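Jaw closure fault during suturing trials
Project report, Afaf Abu Hammour and Tarek Zein

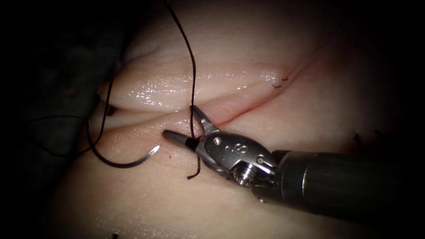 The fault appeared in trial 26 of 80. The arm was commanded to close on the thread and the controller logged full closure, but the jaws stopped short and the thread slipped through. The wrist did not move off target.

We first suspected the Viment control software. Replaying the log on the bench gave correct motor positions throughout, so the error lay after the motor — in the cable drive. Walid Srour measured the cable tension and found it well below the set value. The clamp screw at the drum had backed out.

The controller reads position at the motor only and raised no alarm. Trials were stopped until the clamp was refitted.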